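Tidying small toys: what an arm can take over

Sorting loose puzzle pieces is one of the few household chores a tabletop arm can be set up for today. Results depend more on the layout than on the arm.

Use one shallow bowl per kind of piece: numerals in one, fish in another, and so on. Label each bowl at the rim. Labels are for the people in the house; the arm works from bowl positions, so mark those on the underside of the cloth and put the bowls back on the marks.

Keep bowls no more than half full. Parallel fingers need clearance on both sides of a piece, and a packed bowl gives them none. 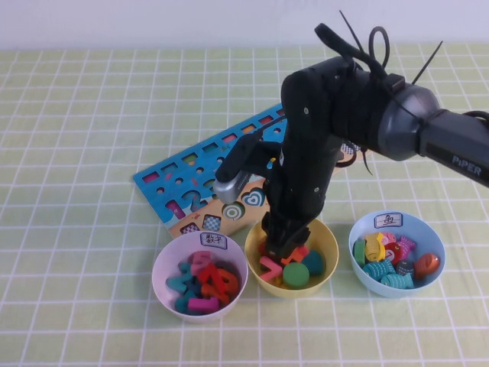 Cylinders and thick numerals are the easiest to grip. Flat pieces lying against the bowl wall are the hardest and are best left for hand sorting. Kanokwan Phetsri ran 1,144 picks at the Onsri workshop in November and logged 336 misses, most of them on flat pieces near the rim. Lowering the approach speed by some 30 percent reduced double picks but did little for the rim.

Placing a piece in its cutout is a separate problem. A tolerance of 2 mm is workable for round holes. Hearts and numerals must also be turned to the correct angle, and a person is still faster.

Tie cables back above the wrist and check them before each run. Wipe the fingertips with a dry cloth.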